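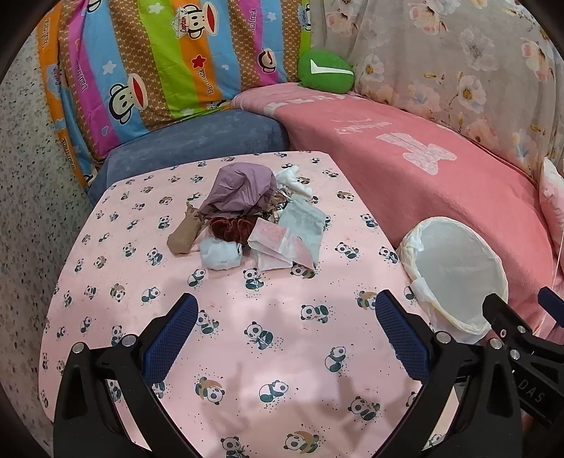
The Long Evening at the Card Table

Drurside has one pub, one bakery and a hall with a green door, and behind the green door people play cribbage for very small money. I came to the town in February to write about its river. I stayed two weeks longer than I planned, and most of those evenings I spent in the hall, losing.

The club is called Rastham, after the street where it had its first room. It has no machines. When the hotel in the next town put in a row of pokies, the members of Rastham had a meeting, and they decided to buy new chairs. That was their whole answer to the modern gambling industry, and I am told the chairs were too expensive.

Darcy Chisholm has kept the score book for many years. He is a tall man with a soft voice, and he deals cards in the way other people butter bread. On my first evening he put me at his own table and explained the rules once. Each player gets 6 cards and puts two away into the crib, which belongs to the dealer. You play the rest one after another and you count as you go, and afterwards you count again what is in your hand. "Fifteens first," he told me. "Then pairs, then runs. If you do it in a different order, you will forget something and I will take it."

He did take it. There is an old rule called muggins, by which your opponent may claim the points that you did not see. Many clubs do not use it any more, because it makes beginners unhappy. At Rastham they use it from the first hand, and I was unhappy for three evenings.

How the money works

The stake for a night is small enough that I will not print it, as the members asked me. Everybody pays the same at the door, and it goes into a biscuit tin. The winner takes half of the tin. The second half stays for the winter tournament, which they call the Hiebert.

The tournament has its name from a family that farmed on the north side of the river. Audrey-Anne Hiebert is the only one of them who still plays. She has won her own family's cup three times, and she considers this a poor result. She learned the game from her grandfather, on a board that he made himself from a fence post, and she still brings this board to the hall in a cotton bag. Nobody else is permitted to move the pegs.

I asked her if cribbage is a game of luck. She thought about it for the time of a whole hand.

"The cards are luck," she said. "What you throw away is your own fault."

Last year 100 players entered the Hiebert, a record, and the hall was so full that two tables were placed in the kitchen. Some had driven nearly 200 kilometres. The final began at 7 in the evening and was finished before the soup was warm, which people in Drurside still discuss with some bitterness, for they had paid for a long match.

What the young ones play

It would be easy to write that a club like this is dying, but I did not see it. There was a table of university students who had learned on their phones, on an app called Rurnis, and who came to the hall to find out if they were as good as the app was telling them. They were quick at counting and terrible at talking. Darcy says the talking comes in the second winter.

They also play for the jackpot hand, as does everyone. The best hand in cribbage is worth twenty-nine points and needs three fives, a jack, and then the fourth five turned up in the suit of that jack. Two members claim to have held it. Only one of them had a witness, and the other is still angry.

On my last night I held two fives and a jack, and I felt my neck become warm. The card that Darcy turned up was a queen. I counted my points aloud, slowly, fifteens first, and when I was finished he waited a moment, looked at my cards and moved his own peg two holes forward.

Play at Rastham starts after supper, all through the winter. Bring coins for the tin.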